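Stusbridge Residential Center
Shared Kitchen and Serving Area: Safety and Cleanliness Inspection
Checklist with comments

Date of inspection: 2021-03-05
Area: Second-floor kitchen, serving counter, dish storage
Type: Routine, follows February inspection
Ratings used: S (satisfactory), N (needs attention), U (unsatisfactory), NA (not applicable)

Section A. Floors, exits and lighting

A1. Exit route clear from stove to hallway door: S
A2. Floor free of spills and loose mats: N
Comment: The mat in front of the sink has curled at one corner. It should be taken up until a replacement is available. The same comment was entered in February.
A3. All light fixtures working: S
A4. Fire extinguisher mounted, tag current: S
A5. Fire blanket within reach of stove: S
Comment: Moved to the left of the stove as requested.

Section B. Appliances

B1. Stove knobs intact and markings legible: N
Comment: The marking on the rear right knob is worn away. Residents with limited vision rely on these markings. Maintenance request submitted.
B2. Range hood filter clean: S
B3. Refrigerator temperature log complete: N
Comment: Two entries are missing from the February sheet. Staff on the evening shift are reminded that the log is filled in at closing, including on days when no meal is served.
B4. Dishwasher door seal and spray arms: S
Comment: Serviced by Longo in February. Service slip is in the binder.
B5. Cords and plugs undamaged: S
B6. Microwave interior clean: S

Section C. Food storage

C1. Opened packages labeled and dated: N
Comment: 5 packages in the dry goods cabinet carried no date and were discarded during the visit.
C2. Raw meat stored below ready-to-eat food: S
C3. Cleaning products kept apart from food: S
C4. No food stored on the floor: S

Section D. Dishes and serving surfaces

D1. Serving table clean, surface undamaged: S
Comment: Tabletop wiped down before the visit. The edges and underside were also checked.
D2. Knives stored in block or sheath: S
D3. Cups and bowls free of chips: N
Comment: 2 bowls removed from use. Chipped items are to go directly into the discard bin and should not be set aside for later.
D4. Colored plates in acceptable condition: S
Comment: Light scuffing is acceptable on this type of plate. Any plate with a crack, a raised edge or a cut deep enough to catch a fingernail must be withdrawn.
D5. Plates racked on edge, with the rack standing on a level surface: S 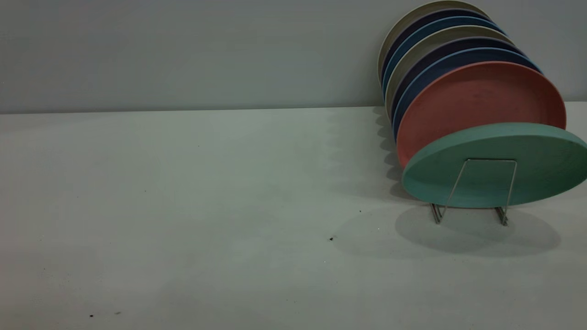
Plates are to be fully dry before they are stacked flat in the cabinet. The rack should be set well back from the front edge of the table, with its feet resting squarely on the surface, and should not be carried while loaded. Wire racks are to be washed weekly and checked for rust at the bends.

D6. Dish towels changed daily: S

Section E. Hygiene and first aid

E1. Hand soap and paper towels at sink: S
E2. First aid kit sealed and in date: N
Comment: Burn dressings expire this month. Replacement set to be ordered from Mokine.
E3. Handwashing notice posted: S
E4. Trash cans lined and covered: S

Summary

Items inspected: 26
Items rated N: 6
Items rated U: 0

The kitchen may remain in normal use. Items A2 and B3 are to be corrected before the next meal service. Items B1 and E2 depend on outside supply and will be reviewed within 16 days. The completed form is to be kept in the kitchen binder, with a copy to the front office.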